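Section 4. Pitching the Shelter and Rigging the Drerby Harness Line

Applies to the Steltent two-person wall shelter and the Drerby suspension kit supplied by Laltlow. Revised Saturday, July 23, 2022. Replaces the sheet packed with kits shipped before April.

4.1 Before you start

Read Section 3 (Anchor Points) before you hang the shelter from any wall. The steps below assume that the anchors are already placed and tested, and that every person on the ledge is tied in to a separate line. The shelter is not a safety device. It does not replace a harness, a rope, or an anchor.

The rated load of the full rig is 1,220 pounds. This figure covers people, water, food, hardware, and any bags clipped to the frame. Do not count the haul bag if it hangs from its own anchor.

Lay out the parts on flat ground and check them against the packing card. The kit should include:

- one floor panel with sewn sleeves
- four frame poles, shock-corded
- corner joints, one for each corner
- one suspension web with a steel master ring
- one rain cover
- one stuff sack with a clip-in loop

If a part is missing or bent, stop. Do not use parts from another maker. Poles from the older Mengal ledge look the same but are shorter and will not seat fully in the corner joints.

CAUTION: Do not assemble the frame for the first time on a wall. Practice on the ground until you can complete Steps 1 through 9 in the dark with gloves on.

4.2 Assembling the frame

1. Clip the stuff sack to the anchor by its sewn loop. Leave it clipped for the whole procedure.

2. Pull the floor panel out far enough to reach the first sleeve. Keep the rest in the sack until you need it. Wind can take a loose panel out of your hands.

3. Clip the master ring to the anchor with a locking carabiner. Close and lock the gate.

4. Unfold the first long pole and let the cord draw the sections together. Check each joint by hand. A section that is not fully seated will split under load.

5. Slide the pole into the outer sleeve, then fit a corner joint on each end. The arrow on the joint points toward the floor panel.

6. Repeat with the second long pole on the wall side. Expect more drag in this sleeve, as the fabric here is doubled.

7. Fit the first short pole between the two corner joints at the foot end. Push until the button clicks into the hole.

8. Fit the last short pole at the head end. This is the hardest step. Stand in your foot loops, place one knee against the wall-side pole, and push the outer pole away from you until the joint lines up.

9. Confirm that all buttons stand clear of their holes.

NOTE: In cold weather the floor panel is tighter and Step 8 takes more force. Loosen the suspension straps fully before you try again. Do not strike the joint with a hammer.
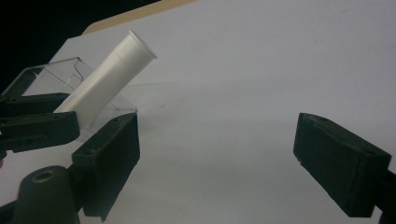

4.3 Leveling the suspension web

The web has a strap for each corner and 2 center straps. The corner straps carry the load. The center straps limit sag and should never be tighter than the corners.

1. Set all corner buckles to the red stitch line. With the straps at this setting, an empty frame hangs close to level on a vertical wall.

2. Sit on the wall-side pole and bring your weight onto the frame slowly. Keep one hand on your tether.

3. Shorten the outer straps in small pulls, switching from head to foot, until the outer pole is slightly higher than the wall-side pole. The frame settles once the second person is on.

4. Have the second person come on from the foot end. Do not let both people move at the same time.

5. Adjust the center straps until they are snug to the touch.

6. Tuck the strap tails through the keepers. A loose tail can wrap around a buckle and release it when the frame shifts.

If the frame twists, one corner strap is longer than the one diagonal to it. Unload the frame, return all buckles to the red stitch line, and start again. Correcting a twist with people on the frame usually makes it worse.

WARNING: Never unclip your tether to turn around, cook, or sleep. Make the tether long enough to lie down, and short enough that you would stop above the edge of the frame in a fall.

4.4 Fitting the rain cover

The cover goes on from above. Fit it before the weather arrives. It can be rolled up and tied at the master ring when not in use.

1. Feed the top of the cover over the master ring and close the collar around the carabiner.

2. Draw the collar cord tight and lock the toggle. Water follows the rope, so tie a short piece of cord around the rope above the collar to act as a drip line.

3. Let the cover drop on all sides. The side with the door faces out.

4. Hook the lower edge under each corner joint, wall side first.

5. Open the vents at both ends.

WARNING: Do not run a stove with the vents closed. Carbon monoxide has no smell and builds up quickly in a closed cover. Hang the stove from the inner loop only, and keep the flame well away from the fabric.

On slabs and low-angle walls the cover may lie against the rock and wear through at the lower edge. Place a spare jacket or a pad between the cover and the rock. On steep overhanging walls the rig will swing. Run the 2 stabilizing cords from the wall-side corners to separate points below the frame and take out the slack. Do not tension them hard, as this pulls load onto the corner joints from a direction they are not built for.

4.5 Taking down the rig

1. Send one person back to the anchor. The other stays on the frame, tied in.

2. Remove the cover from the bottom up and pack it first.

3. Remove all loose items. Check the seam pocket at the head end.

4. Get both people off the frame and onto the anchor.

5. Release the corner straps fully, then press the button at the head-end joint and ease the short pole out. The outer pole can spring toward the wall, so keep fingers clear.

6. Fold the remaining poles from the center outward. Pulling from the ends stretches the cord.

7. Pack the floor panel, then unclip the master ring last.

4.6 Inspection and storage

Inspect the rig after each trip and after any hard shock, such as a dropped haul bag or rockfall.

Floor panel: hold it up to a light. Retire it if you can see pinholes along the sleeves. Small wear marks in the middle of the panel can be patched with the tape in the repair pouch.

Webbing: bend each strap into a tight curve and look for cut or fuzzy threads. Faded color is a sign of sun damage. Replace the full web, never a single strap.

Poles: run a cloth along each section. If it snags, there is a burr or a crack. Burrs may be smoothed with fine sandpaper. Cracked sections must be replaced.

Steel parts: rinse in fresh water after use near the sea and dry before packing.

Store the rig out of its sack, dry and away from sunlight, batteries, and solvents. Do not machine wash any part. Use cool water and mild soap on the fabric, and let it hang until fully dry.

Record each inspection on the card inside the lid of the repair pouch. For replacement webs and corner joints, quote the batch code printed next to the master ring. Repair of the cover is described in Section 5.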